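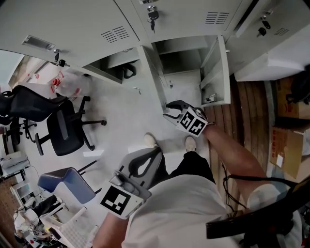 Start with the promise, because it's the part everyone in this room has heard. Pleron told us that shared desks would make people mix. Give up your own desk, get a locker, sit next to someone new every morning. Pause here. Ask who has sat next to someone new this month. Then point at the lockers on the slide: pale gray metal, in a bank, two compartments open. That is what you get in return for a desk, and I'd like us to talk about whether it's a fair trade.

Next, the Mollah survey. They asked 233 people and 70 percent said they were "open to" flexible seating. Read the question out loud, slowly. Open to. I'm open to lots of things. Nobody was asked if they wanted it.

Nondlow story, keep it short. Two floors went down to one. By March people had the same seats every day anyway, marked with cardigans and mugs. Marianna Kubiak called it "assigned seating with extra steps." Wait for the laugh, if there is one.

Money. Rent did go down, say so plainly. Then ask where the time spent looking for a free screen shows up in the budget. I have yet to find the line.

If Wojciech brings up Stestiletti again: they have 4 people per team and a whole building. Not the same thing. Move on to questions.

Recent talks
Who Reads the Meeting Notes? (Leokadia Czarnecka)
Open Plan, Closed Ears (Lena Cieślak)
The Trouble With Pulse Surveys (Zofia Walczak)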